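The Door Is Easy in There

By the time I got to Hillavura I had already watched the demo reel four times. A robot arm clears a table, sorts cups by color, opens a drawer, shuts it again. The music swells. The company behind the reel, Vorkano, sells software and no robots, and its pitch goes like this: teach a machine inside a computer for a few weeks and it will walk into your warehouse already knowing the job.

I have been hearing some version of that sentence for most of my working life. It used to be about expert systems, then about fuzzy logic, and for a short, odd period it was about letting programs breed. So I went with my arms folded.

Kauko Nieminen runs the planning group. He is tall, tired and more candid than his marketing department would like. He let me sit behind him for most of a day while his team worked on a release they call Trultine, the piece of the package that decides where the gripper goes and how it gets there. Perception feeds it a guess about the room. Trultine turns the guess into a path, checks the path for collisions and sends it on to the controller, up to 100 times a second.

The rooms themselves are made by a script. It picks a wall texture, a floor, a few pieces of furniture, a light, and throws them together. Nieminen's group can run 1000 of these rooms overnight, and in the morning somebody goes through the failures.
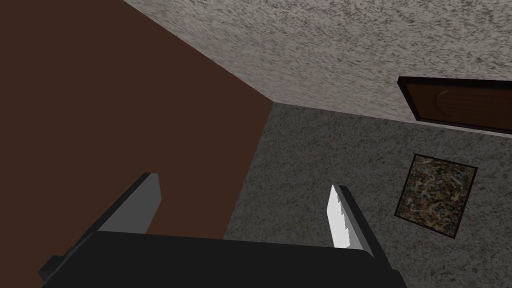 A simulated room at Vorkano, with the gripper open and holding nothing.

I asked what I was supposed to notice. "The corner," Nieminen said. The brown surface, the wall and the floor all meet at one sharp point, and a planner that gets the depth wrong there will happily aim for a spot inside the wall. The speckle on the wall and the carpet is helpful, he told me, as it gives the vision code something to hang on to. The smooth brown plane is the hard part. It has so little texture that the estimate drifts.

Fine. But my own eye kept going to everything that was missing. There is no dust on that carpet. There is a small patterned mat and it lies perfectly flat, in a way no mat in my house has managed in years. Up on the wall is a panel that looks like a door, or maybe a framed board, and I could not have told you which. Could the software? Nieminen shrugged. "It doesn't have a class for that. It's an obstacle."

That answer bothered me all through lunch. If it's a door, then some day it opens, and a person comes through it carrying a tray.

The numbers he gave me were plain enough. In the simulator, the current build fails on 34 rooms out of every 1000. When the same build was put on real arms at a pilot customer in Colombo, the team logged eight stoppages in the first morning. Nieminen didn't hide that figure, and he didn't dress it up either. Most of the stops came from glare on shrink wrap, which the room script had never once produced. They have added it now. They will add the next thing when it stops the line too.

You see the trouble. The list of surprises is being written by the customer, at the customer's expense, and the brochure calls this "continuous learning." I asked the sales side how long a typical site takes to settle down after delivery. I got a chart with no units on one axis.

To be fair to the engineers, their tooling is good. Any failed run can be replayed, slowed down and pulled apart, with the planner's rejected paths drawn over the room in orange. I watched a young developer find a rounding error in the collision check before her coffee was finished. On a real machine that bug might have cost a week and a bent finger. If Vorkano sold that debugger on its own, I would write a much kinder article.

They don't, though. They sell the idea that the room in the computer is close enough to yours, and what I saw was a company still finding out how close that is. Nieminen thinks two more releases will do it. I asked him whether he'd said that before the last release, and he went back to his screen and loaded another room.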